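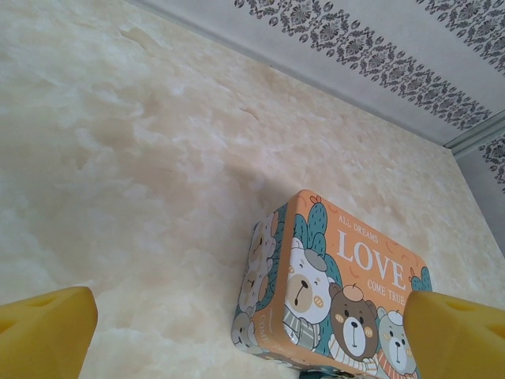
Agnes Galbraith has been selling wallpaper for 35 years, and she still talks about it as if it were an argument she is winning. I went to her shop in Duvley in February with my doubts ready. Wallpaper is back, the magazines say. They said so the last time, too.

"It never left," she says. "You people left."

Her best seller is damask, the old scrolls-and-leaves pattern, in gray on pale gray. I tell her it makes me think of a hotel hallway. She shrugs. "A good hotel or a bad one?"

The price is where I get stuck. A small bedroom in the Briltero range costs $300 for paper alone, and a dining room with hanging can reach $2,000. Paint would do it for far less. Galbraith doesn't dispute that – she just says painted walls get redone sooner. When I ask for proof, she offers her own hallway, papered once and never touched. One hallway isn't much to go on.

She is firmer on bands. Run them level, she says, and check the corners first, "or every crooked wall in the house will show."

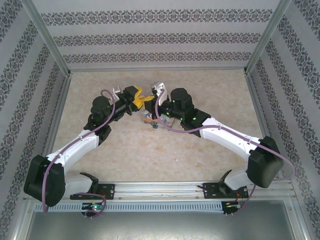
## The trouble with peel-and-stick

I expected her to praise the stuff, as it brings in younger buyers. She stocks 2 lines and likes neither.

"They say it comes off clean. Off what? Fresh plaster? Old paint?"

So why sell it?

"People ask for it," she says, and goes to answer the phone.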